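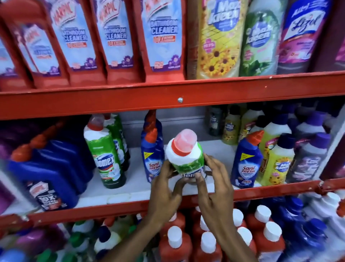
Cleaning products aisle

The cleaning products aisle is the section of a grocery or general store given over to toilet cleaners, bathroom cleaners, floor cleaners, disinfectants and their relatives. It is among the least browsed parts of any shop. Few customers enter it in a good mood, and most leave with the same bottle they bought last time.

Placement

Store planners generally keep the section well away from fresh food, for reasons of smell and common sense. In small shops it often ends up at the back, next to whatever else did not fit. The Fallesham cooperative store kept its disinfectants beside the greeting cards for 6 years, and regular customers are said to have accepted this as a kind of system.

Shelving is typically metal, since cleaning liquid is heavy and some of it eventually leaks. Painted beams are popular with shopkeepers because they can be wiped down, and unpopular with the people who do the wiping. The paint tends to chip along the front edge, where bottles and trolleys knock against it.

Arrangement

Products may be grouped by brand, by room or by size. Grouping by brand suits the manufacturers. Grouping by room suits the customer, who has come in thinking about a toilet and has no loyalties beyond it. Most stores attempt both and achieve a compromise in which bathroom cleaners occupy one shelf together with a few floor cleaners, while toilet cleaners take the shelf beneath. Harpic, which makes both kinds, may then turn up on both shelves. Large jugs are stocked wherever they will stand up.

Some bottles are set in plastic display racks with a slot for each one. A rack keeps the row straight and makes a missing bottle obvious. It also guarantees that any bottle put back by a customer will be put back somewhere else.

Facing

Facing is the practice of turning every bottle so that its front label points at the aisle, and drawing stock forward to the edge of the shelf. It is done by hand, bottle by bottle, and is undone at about the rate at which people shop.

Toilet cleaner bottles are among the more troublesome items to face. The angled nozzle, designed to reach under a rim, gives the bottle two opinions about which way is forward. A row of Domex or Sani Fresh can have every label square to the aisle and still look unruly if the caps disagree. The staff handbook of the Vistmont chain, compiled by Myung-ja Ham, settles the matter in favor of the label and devotes 2 pages to doing so. The rival Tumow handbook says only "neat."

The usual method is to take the bottle low on the body with both hands, turn it until the brand name is readable, and set it down without disturbing its neighbors. One-handed facing is quicker and is associated with mopping. Lifting by the cap is discouraged everywhere and practiced everywhere.

Shelf height is a further difficulty. A tall bottle may fit under the beam above with little room to spare, so that the one behind it can be reached only by taking out the one in front. Stock at the back of a deep shelf can go a long time without being seen, and is sometimes discovered wearing a label design the maker has since retired.
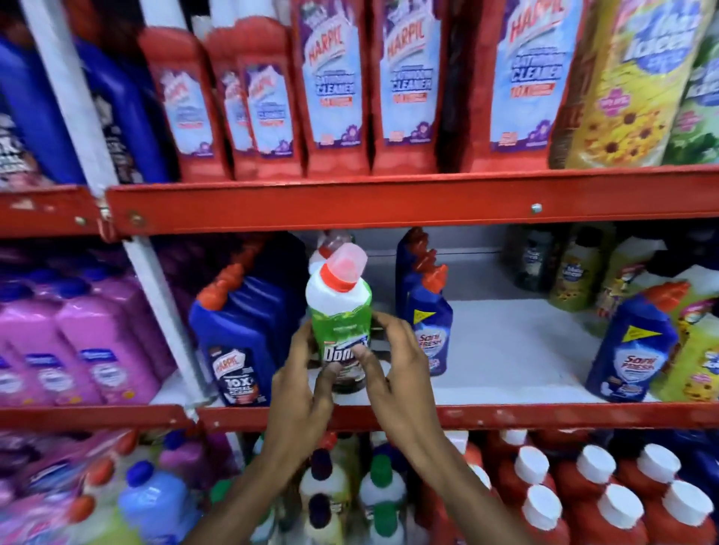
Color and labeling

Manufacturers in this trade depend heavily on color, on the sound assumption that no one reads in this aisle. Flowers are common on the labels of bathroom and floor cleaners. Sunflowers, sprigs of leaves and small purple blossoms all appear, though the liquid inside has rarely met any of them.

Claims of multiplied strength, such as "10X," are also frequent. Shoppers seem to treat the figure as encouragement.

Cap color is a less reliable guide. Bottles of the same brand may carry orange, red or pinkish caps, and a customer sent to the store with the instruction "the one with the orange top" has been sent with very little.

Customer behavior

The retail writer Rania Azar spent part of one June watching shoppers in the Jafarzadeh supermarket and sorted them into 3 types. Grabbers take the nearest familiar bottle without slowing down. Readers pick one up, turn it around, consult the back label and return it facing the wall. Sniffers open caps, against advice. Azar timed one reader at 45 seconds with a single toilet cleaner, after which he bought sponges.

Her study is still quoted in retail training, mostly for the sponges.

Safety

Toilet cleaners and disinfectants should be kept upright, closed and away from food, and different products should never be mixed. In stores, leaking bottles are removed from sale and the shelf is cleaned before restocking. The cleaner used for this is usually taken from the same shelf.

See also

Planogram
Shelf facing
End cap (retail)
Mop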